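Renders from the Folto tabletop runs, 18 June 2020. Captions by Ebuka Abubakar.

## What was tested

Folto is a simulated kitchen counter with two arms, used to compare policies on short object-handling tasks. The task in this gallery is plate clearing: one food item has to leave a plate that also holds a drinks can, and the can must stay on the plate. Two policies were trained on the same demonstrations.

- **Pullgate** predicts a short block of joint targets for both arms at each step.
- **Adik** does the same, with an added term that penalises movement in whichever arm isn't needed for the task.

The training set holds 2553 demonstrations, all recorded in simulation by teleoperation. Each policy was then run for 875 episodes with fresh object positions. Counter textures and backsplashes were drawn at random from a fixed list, and the same draw was used for both policies.

## Scoring

An episode counts as a success if the food item ends clear of the plate and the can has not left it. Contact with the can is logged but not penalised. Earlier versions of the score did penalise it, and the effect was that policies learned to wait at the edge of the plate until the episode timed out.

Adik succeeded in 763 of 875 episodes. Pullgate's figures are being rerun after a fault in the reset script and will be added to the results table when the rerun is complete. They should not be quoted from the earlier draft.

## Observations

Most failures with Adik fall into 2 groups. In the first, the hand closes above the food item and lifts nothing. In the second, the item is picked up and the forearm then catches the can on the way out. The second group is more common when the two objects start in contact, as the approach leaves no gap for a finger on the inner side.

The penalty on the idle arm was added to stop it drifting across the counter during the other arm's reach. It does this, but it also slows the first second of the episode. We have not yet tried fading the penalty in.

Colour seems to matter less than expected. Swapping the plate texture at test time made little difference to the approach path, while moving the head camera did.

## Renders

Both views show the marble counter with the blue plate and the red can, and an arm on either side.

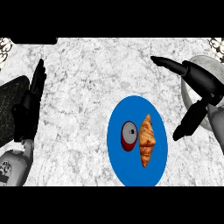

Croissant and can touching on the plate, the contact layout discussed under Observations. The right gripper is open and clear of both objects. 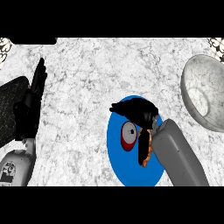 Right hand over the plate with the food item held upright beside the can. The left hand is away from the plate with its fingers together.

## Files and settings

Episode logs are stored with the Fontana build of the simulator, one folder per policy. Each folder has the configuration, the random seed list and the per-step joint targets. Renders can be regenerated from the logs without running the policy again. Use the same build, as contact settings changed in the one after it and replays will drift within a few seconds.

The black bars above and below each render are padding to a square input. They are kept here so that the pictures match what the policy receives.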